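Praltine publishes good practice guide for robot handling of household items

Dec 27, 2022

Praltine has published a guide to good practice for organisations that use robotic arms to handle soft bags, food and kitchen containers. The guide, prepared jointly with Horkora, is meant for laboratories, test houses and training centres. It takes effect in February and replaces the interim notes that members have been using until now.

The new text deals mainly with matters the interim notes left open: how a workspace should be laid out, how fabric items should be held, and what must be written down when a task is stopped early. Comments were received on 302 points in the draft. Most concerned soft goods, which change shape when gripped and are harder to assess than rigid parts.
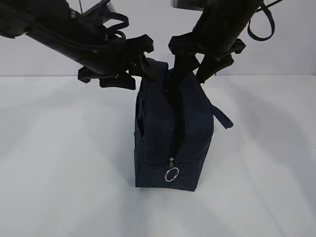

Two arms at work on a navy fabric bag with a front zip.

Under the section on fabric items, operators are asked to agree the points of contact before a task begins and to record them on the task sheet. Where two arms work on the same item, one person must be named as responsible for both. Handles and straps should be checked before each run, and any item with a torn seam or a damaged zip must be withdrawn. The guide also sets a limit of 500 runs for a single bag, after which it should be replaced whatever its condition.

A separate section covers food. Fresh fruit and vegetables may be used, provided that they are whole and are not eaten afterwards. Containers with clip-on lids are treated as two parts, lid and base, and each must be listed. Glass containers are permitted — a change from the draft, which had allowed only plastic — but the force used on the lid must be set in advance and may not be raised during a run.

Members asked for clearer wording on the layout of tables. The final text calls for a plain, level surface, even lighting and a clear area at the front. Items should be set out so that each can be reached without passing over another.
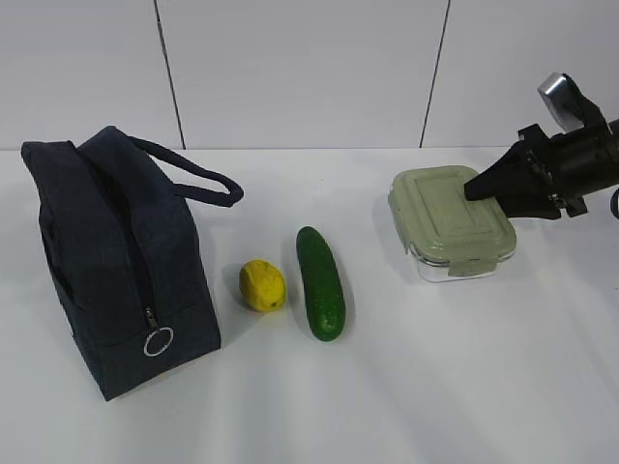
Timetable and further information

Organisations already following the interim notes have 300 days from the start date to bring their records into line. New members will be expected to comply at once. Reviews will be carried out by Hwang, which will also run an introductory course at its Prurevlow site. The course has 415 places, and members may book through their usual contact.

Printed copies of the guide will be sent to all member organisations — one to each registered site. Further copies may be ordered from the Praltine publications office.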